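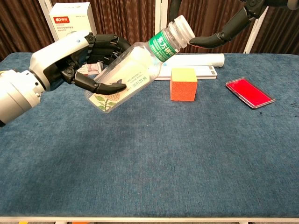 How is Clegg getting on with the new kidney food? Slowly, but he is eating it, and the bowl was clean by the time I went up to bed.

11/12/2025

Vet again this morning, the Koltach surgery, and we saw Natália Matos. She weighed him at 5 kilos, the same as last time, and she was pleased with that for a cat his age. His blood pressure came out at 195, which she didn't like. She took it again after he had sat in the dark in his carrier for a bit and it had only come down a little. So he is on a tablet for that now as well, half in the morning, crushed into a spoonful of the wet food. Next bloods in February.

The bill was £200 with the tablets. I rang the insurance when I got in and was on hold for about 23 minutes, then they said to send the form by post. Form is filled in, needs a stamp.

He slept on the boiler cupboard shelf all afternoon. Gerkell came up and washed his ears for him, then took the warm end and wouldn't shift. They haven't fought since the summer, though she still waits outside the litter tray, which he hates.

I gave him the fluids at six, left side this time. He grumbled but stayed put on the towel.

To do: stamp, more needles, ask Giveck if they still do the low-sided trays.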